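4. 카운터 진열대 설치 및 상품 배치

이 장은 Plendley 소형 카운터 세트를 처음 설치하는 매장을 대상으로 한다. 상판, 2단 음료 랙, 계단식 진열대, 바구니, 중앙 트레이의 순서로 설치하며, 순서를 바꾸면 뒤쪽 부품을 고정할 때 앞쪽 부품을 다시 치워야 한다. 전기 배선과 조명은 7장을 참조한다.

4.1 설치 전 확인

1. 포장을 열고 구성품 목록(부록 A)과 대조한다. 누락된 부품이 있으면 설치를 시작하지 말고 구입처에 품번을 알린다.
2. 아크릴 부품의 보호 필름은 최종 위치에 놓을 때까지 벗기지 않는다.
3. 상판의 수평을 확인한다. 수평계는 상판 중앙과 네 모서리에 각각 놓고 읽는다.
4. 상판 뒤쪽 모서리와 벽 사이에 105 mm 이상의 간격을 둔다.
5. 상판 표면을 중성 세제를 묻힌 천으로 닦고 마른 천으로 물기를 제거한다.

주의: 아크릴 부품에 알코올, 시너, 암모니아 성분의 세정제를 사용하지 말 것. 표면에 미세 균열이 생기며, 이 경우 무상 교환 대상에서 제외된다.

참고: 상판은 갈색 마감과 회색 마감 두 종류가 있다. 치수와 고정 구멍 위치는 동일하므로 이하의 절차는 두 종류 모두에 적용된다.

4.2 2단 음료 랙

1. 하단 선반을 상판 뒤쪽 중앙에 놓는다.
2. 측판의 홈에 상단 선반을 끼운다. 끝까지 들어가면 측판과 선반의 앞면이 일직선이 된다.
3. 미끄럼 방지 패드 네 개를 바닥면 모서리에 붙이고 1분간 누른다.
4. 병은 하단부터 채운다. 상단을 먼저 채우면 랙이 뒤로 기울 수 있다.
5. 라벨이 앞쪽을 향하도록 병을 돌려 맞춘다.

주의: 선반 한 단의 허용 하중을 초과하지 말 것. 유리병을 진열할 때는 하단만 사용한다.

참고: 병을 꺼낼 때는 반대로 상단부터 비운다. 하단이 먼저 비게 되면 상단의 병을 내려 채운 다음 판매를 계속한다.

4.3 계단식 진열대

1. 계단식 진열대를 상판 왼쪽에 놓고, 낮은 단이 손님 쪽을 향하도록 한다.
2. 바닥면의 클립 두 개를 상판 모서리에 걸고 손으로 당겨 유격이 없는지 확인한다.
3. 키가 작은 병과 단지는 높은 단에, 상자형 과자는 낮은 단이나 진열대 옆에 둔다.
4. 뚜껑이 둥근 용기는 단 위에 똑바로 세운다. 용기 바닥이 단의 폭보다 크면 해당 단을 사용하지 않는다.

참고: 용기가 자주 넘어지면 별매품인 Radutano 단턱 막대를 단 앞쪽에 부착한다. 막대 길이는 200 mm이며, 진열대 한 단에 한 개를 사용한다.

4.4 바구니와 중앙 트레이

1. 포장 과자용 직사각형 트레이를 상판 왼쪽 뒤에 놓는다.
2. 원형 바구니 한 개를 그 앞에 놓고, 은박 용기 등 겹쳐 쌓는 품목을 담는다.
3. 나머지 원형 바구니를 상판 오른쪽에 놓고, 샌드위치를 담는다.
4. 중앙 트레이를 상판 가운데에 놓는다. 트레이는 주문받은 상품을 모으는 자리이며, 상시 진열에는 사용하지 않는다.
5. 트레이 가장자리와 주변 부품 사이에 손이 들어갈 간격이 남는지 확인한다.

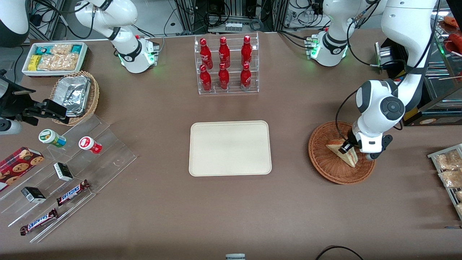
중앙 트레이의 위치는 다른 모든 부품의 기준이 된다. 트레이를 먼저 움직이면 바구니와 진열대까지의 거리가 모두 달라지므로, 배치를 조정할 때는 트레이를 고정해 두고 주변 부품을 옮긴다. 영업 시작 상태는 사진과 같이 베이지색 트레이를 비워 두고, 뒤쪽 중앙의 투명 랙에 음료를 한 단에 세 병씩 두 단으로 채운 상태를 기준으로 한다. 사진의 계단식 진열대 위쪽에 있는 녹색 뚜껑과 빨간색 뚜껑의 작은 흰색 용기는 옆으로 누워 있으므로, 4.3의 4항에 따라 세워 놓는다. 삼각 샌드위치는 바구니 안에서 기울어져 있어도 무방하나, 포장하지 않은 제품은 바구니에 직접 닿지 않도록 식품용 깔개를 깐다.

4.5 상품 보충

1. 보충은 음료, 과자, 샌드위치의 순서로 한다.
2. 기존 상품을 앞으로 당기고 새 상품을 뒤에 넣는다. 바구니에서는 기존 상품을 위로 올린다.
3. 은박 용기는 뚜껑이 눌리지 않는 높이까지만 쌓는다. 뚜껑 가장자리가 벌어진 용기는 진열하지 않는다.
4. 과자 봉지는 인쇄면이 보이도록 세우고, 트레이의 테두리 위로 쏟아지지 않을 만큼 채운다.
5. 보충이 끝나면 중앙 트레이에 남은 물건이 없는지 확인한다.

경고: 냉장 보관이 필요한 샌드위치와 조리 식품을 상온에 장시간 진열하지 말 것. 진열 가능 시간은 제조원의 표시를 따르고, 표시가 없는 제품은 이 세트에 진열하지 않는다.

4.6 청소 및 점검

1. 매일 영업 종료 후 바구니를 비우고 부스러기를 털어 낸다. 엮은 바구니는 물에 담그지 않으며, 오염된 부분은 젖은 천으로 닦고 그늘에서 말린다.
2. 중앙 트레이는 미지근한 물과 중성 세제로 씻는다. 모서리 안쪽에 세제가 남기 쉬우므로 두 번 헹군다.
3. 아크릴 랙과 계단식 진열대는 부드러운 극세사 천으로 닦는다. 마른 종이 타월은 흠집을 남긴다.
4. 월 1회 클립과 미끄럼 방지 패드의 상태를 점검하고, 들뜬 패드는 교체한다.

패드의 교체 품번은 137이다. 구형 Brotby 랙에 쓰던 패드는 두께가 달라 함께 사용할 수 없다.

4.7 이상 증상과 조치

랙이 흔들림: 상판 수평과 패드 네 개의 부착 상태를 확인한다.
상단 선반이 끝까지 들어가지 않음: 홈에 보호 필름이 남아 있는지 확인한다.
진열대가 앞으로 밀림: 클립이 상판 모서리에 완전히 걸렸는지 확인한다.
트레이가 주변 부품에 닿음: 4.4의 5항을 다시 수행한다.

위 조치 후에도 증상이 계속되면 사용을 중지하고 Wibisono 부품 창구에 문의한다. 문의 시 상판 아랫면 스티커의 제조 번호가 필요하다.

개정 이력: 2월, 4.4의 배치 순서 변경 및 4.7 추가. 작성 Adi Khoo.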